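Nimusance Handover Bench

Two-arm research platform for in-hand transfer studies
Plunutthorpe Laboratory for Robot Manipulation – Shared Equipment

Overview

The Nimusance Handover Bench is a fixed station for the study of bimanual handover, in which a robot passes an object from one of its own hands to the other. It is offered to research groups within the laboratory and to external partners under the usual equipment agreement. The bench is supplied with the Farouk control software and with the Irow recordings, a set of 1,679 handover trials collected on the same station.

Method

Most control schemes for handover plan the two arms separately and bring them together at a fixed meeting point. Farouk plans both arms towards a shared point that may move during the approach. The giving hand holds its grasp until the receiving hand reports contact at two or more fingers, after which the grip is released in stages. The staged release is the part of the method most often adapted by visiting groups, and its timing may be set separately for each object.

Transfers may be run in either direction. The receiving hand may come from above or from the side, and the choice is stored with each trial.

Results to date

In the Irow recordings, Farouk completed 90 per cent of transfers with small rigid objects. The fixed meeting point method completed 70 per cent with the same objects and starting positions. Most failures under both methods took place during release, when the receiving fingers had made contact but had not yet closed. Soft objects were tested in a smaller series and are not included in these figures.

A technical note by Ada Pace, dated March 31, 2018, sets out the trial procedure and the scoring rules. Copies are available on request from the equipment office.

What is provided

– Two white arms with multi-fingered hands, mounted for work over a shared table
– A rectangular wooden table with the work area marked out in tape
– Farouk control software, with settings files for both methods
– The Irow recordings, with trial notes and failure codes
– One day of instruction for up to two operators

Running a trial

1. Load the settings file for the object and confirm the direction of transfer.

2. Place the object inside the marked area and start the pick-up routine. Operators should remain clear of both arms until the routine has finished.

3. Start the transfer. The giving hand turns palm up and the receiving hand approaches from above with its fingers spread. Hold the stop control throughout this step. 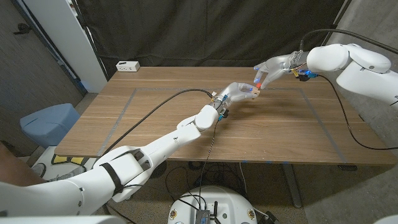
4. Record the outcome as complete, dropped or withheld. A trial is withheld when the giving hand does not release within the time allowed.

5. Return both arms to the rest position before entering the work area.

Booking and access

The bench is booked by the half day. Requests should state the objects to be used, the number of trials planned and the names of all operators. Groups bringing their own control code should allow an extra session for safety checks. Bookings for May are now open.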